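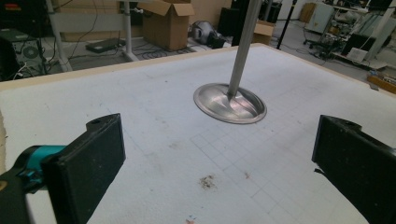

I've been looking for a decent utensil stand for months now, the kind with one upright pole in the middle and everything dangling off it, and I have gotten weirdly picky about bases. A wide plastic base looks fine in the store and then slides all over the counter the second you grab a ladle. What I want is a shallow round metal dish with a raised rim, and a long rod coming straight up out of the center. Nice and simple! Plus a polished dish catches the light in those bright streaks, so even a cheap stand looks a little fancy (until the first fingerprint, anyway).

My old one was a Bostard, and it lasted me 15 years, which is more than I can say for any toaster I've owned. The hooks went first. Then the pole got a wobble I could never tighten out, and by December I was keeping my spatulas in a flower vase. I looked at the Renell version, but it stands around 20 inches tall and my cabinets hang low, so that one went back on the shelf. The Omach is shorter and has a heavier foot, and I like it a lot, only the hooks sit so close together that a potato masher takes up two spots.

Anyway, hanging versus drawer. I'm a hanging person. My whisks used to live in the drawer and every single time I needed one, the drawer jammed, and I'd be in there with a butter knife trying to flatten a balloon whisk so I could get at it. Whisks are the worst drawer citizens. Anything with curved tines that fan out at the bottom belongs on a stand, head down, with air all the way around it.

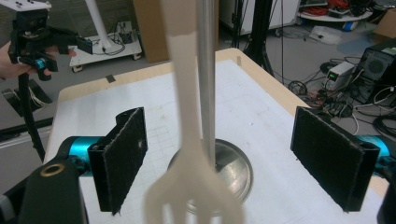
My sister disagrees, and she told me over the phone that anything hanging out in the open near a stove ends up sticky, so she'd take a jammed drawer any day. She has a point about the grease. I wipe mine down when I do the counters and the ones I use all the time never get a chance to get gross. The pastry brush I touch twice a year, okay, that one can go in the drawer.

Next on my list is the Gulyás stand, if I can find one that ships here for less than a small fortune. I'll post an update once it's on the counter and I've yanked a few ladles off it.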